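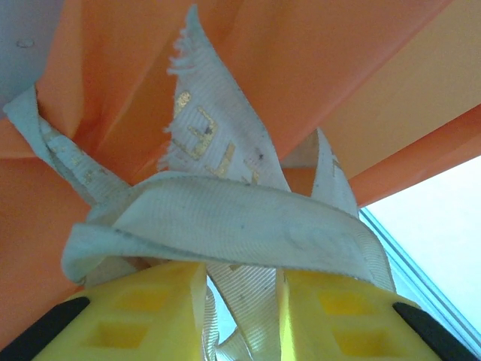 Kit de embrulho reutilizável Padska: gostei do laranja, zanguei-me com a fita

Já devem ter percebido que tenho uma fraqueza por coisas de embrulhar. Papel, cordel, etiquetas, caixas que guardo "para um dia" e que depois ocupam meio armário. Quando vi o kit da Padska na loja online da Fitholm resisti uns dois dias, o que para mim é um recorde, e encomendei. Vem uma folha grande de material laranja, flexível, para dobrar e voltar a dobrar as vezes que se quiser, e uma fita branca tecida, com estampado dourado, para atar tudo. Mais nada. Nem instruções, nem um cartãozinho, nem um molde com duas dobras para principiantes (fez-me falta, já lá vamos).

A página do produto tem mais de 1.000 opiniões e eu, claro, li as más primeiro. Quase todas se queixavam da fita. Achei exagero de gente picuinhas. Pois.

O laranja

Começo pelo melhor. A cor é mesmo laranja, laranja vivo, daqueles que se veem do fundo do corredor. Com a luz em cima clareia bastante e puxa ao pêssego, nas dobras fica muito mais carregado, quase tangerina, e isso dá graça a um embrulho sem termos de fazer grande coisa. Eu tinha medo que ficasse com ar de cone de trânsito e não ficou, ou ficou só um bocadinho, e até gosto.

O tamanho chega para uma caixa de sapatos com folga. Para uma garrafa sobra pano por todos os lados e acaba-se com um molho enorme em cima, tipo repolho, mas se abrirmos bem as pregas e as puxarmos para fora fica bonito. Para um livro pequeno é demais. Fiz um teste com um livro de bolso e parecia que estava a oferecer uma almofada.

Dobrar é fácil, os vincos ficam marcados onde os queremos. O reverso da medalha é que também ficam marcados onde não queremos! Guardei a folha à pressa numa gaveta depois da primeira utilização e quando a fui buscar tinha riscos em todas as direções. Agora enrolo-a num tubo de cartão e pronto, assunto resolvido. Não passei a ferro nem tenciono, a embalagem não diz se se pode e eu não quero ser a pessoa que descobre.

A fita

Ai, a fita. Ao toque é ótima: grossa, com aquelas risquinhas horizontais do tecido canelado, agarra bem e o nó não escorrega. Nas primeiras vezes fiquei encantada. Faz laçadas com corpo, dá para a enrolar à volta do molho e ela fica onde a pomos.

Só que a ponta desfia. E não é um fiozinho que se corta com a tesoura e já está, a minha ficou com uma franja felpuda dos dois lados que vai subindo pela fita acima. Queimei a outra ponta de leve com um isqueiro (façam isto com cuidado, por favor, e longe do embrulho) e essa aguentou melhor. Verniz das unhas transparente também serve, já usei noutras fitas.

Depois há o dourado. São uns desenhos geométricos, barrinhas e ângulos, muito giros quando a luz lhes bate. Mas lasca. Ao fim de 8 utilizações o meu tem partes inteiras em que já só se adivinha o desenho, e a fita branca apanhou manchas cinzentas de andar de mesa em mesa. Quem é que se lembra de fazer uma fita reutilizável em branco? Há ainda umas letras cinzentas impressas, grandes, já desbotadas, e que ficam ao contrário conforme o lado para que a fita se vira. Passei um bom bocado a tentar que ficassem escondidas por baixo do nó e acabei por desistir, a fita torce-se para onde lhe apetece.

Experimentei lavar um bocadinho com água morna e sabão neutro, à mão, numa zona com mancha. Melhorou pouco e fiquei com receio de levar o resto do dourado, por isso deixei-a como estava.
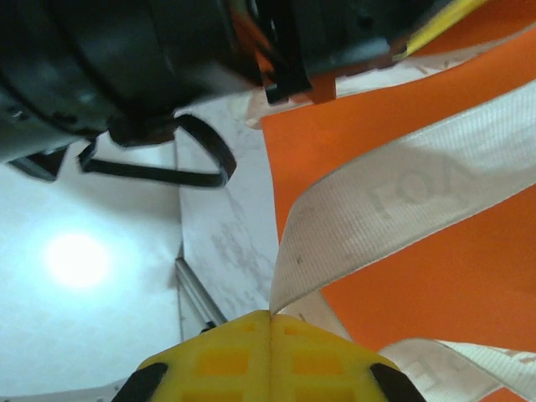 Como é que eu ato isto

Como não vem nada explicado, deixo o meu método, que não tem ciência nenhuma:

Estico a folha numa mesa lisa e ponho a prenda ao meio, na diagonal.

Levanto os quatro cantos e junto-os em cima, sem apertar demasiado. Se apertarem logo, as pregas saem tortas e depois não há maneira.

Passo a fita por baixo do molho, dou duas voltas e só então puxo. Um nó simples chega.

Abro as pregas com os dedos, uma a uma, para fora. É a parte de que gosto mais e demoro sempre imenso.

As pontas da fita enfio-as para dentro das dobras. Isto começou como truque para esconder o desfiado e agora faço sempre assim, mesmo quando uso outra fita.

A primeira tentativa levou-me uma eternidade e saiu uma coisa parecida com uma trouxa de roupa. À terceira já estava decente. Se tiverem outra pessoa em casa para segurar no molho enquanto atam, aproveitem, que duas mãos são poucas.

E fora dos embrulhos?

Foi aqui que o kit me surpreendeu. Tenho usado a folha laranja aberta, como fundo de mesa, e resulta lindamente sobre o mármore branco. O mármore é frio, brilhante, com aqueles veios cinzentos muito fininhos, e uma faixa laranja ao lado muda tudo. Juntei-lhe uma planta artificial que já cá andava, de folhas verde-claras muito felpudas, quase de feltro, com um toque avermelhado a puxar para o laranja que parece ter sido escolhido de propósito. Não foi, calhou!

Para quem gosta de arranjar a mesa no outono é uma ideia barata. Escorrega um pouco, aviso já. Pus-lhe umas bolinhas de massa adesiva por baixo, nos cantos, e deixou de fugir.
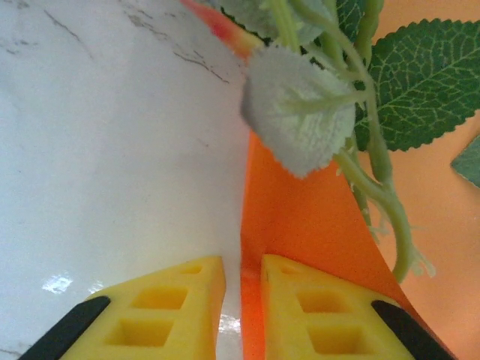

O laranja ao lado do mármore, com a planta artificial por cima.

Comparando com o que já tinha

Antes deste usei muito tempo o pano de embrulho da Broreo, que é mais fino e mais pequeno. Cai melhor, faz nós mais bonitos com o próprio tecido e nem precisa de fita. Em compensação tem umas cores tristes, beges e cinzentos, e numa prenda de anos fica sem graça nenhuma. Também experimentei uma vez as folhas da Mangundap e não repeti, faziam um barulho horrível só de olhar para elas.

Para caixas continuo a preferir o Padska. Para garrafas, e para coisas pequenas, Broreo sem pensar duas vezes.

Preço e entrega

Paguei 60 reais? Não, desculpem, 60 euros nem pensar: foram 60 coroas, que a loja da Fitholm só mostra assim os preços e eu tive de fazer contas no telemóvel. Fica em conta se usarmos muitas vezes, é caro para quem embrulha duas prendas por ano. Chegou a 27 de outubro, bem dobrado, numa caixa sem plásticos a mais. O pacote todo pesava 371 gramas (tenho balança de cozinha e sou curiosa).

Escrevi à loja por causa da fita a perguntar se a vendem à parte. Responderam depressa e com simpatia, mas por agora só há o kit completo, o que é uma pena. Compraria já uma segunda, noutra cor, azul-escura por exemplo, sem dourados.

A minha nota

Ao laranja dava quatro estrelas e meia. À fita dou duas, e é pela textura. Tudo junto, três e meia, arredondadas para quatro nos dias em que estou bem-disposta.

Comprava outra vez? A folha sim, e atava-a com uma fita minha. Se alguém aí desse lado conhecer uma fita tecida que não desfie na ponta, diga-me qual é nos comentários, que eu ando mesmo à procura.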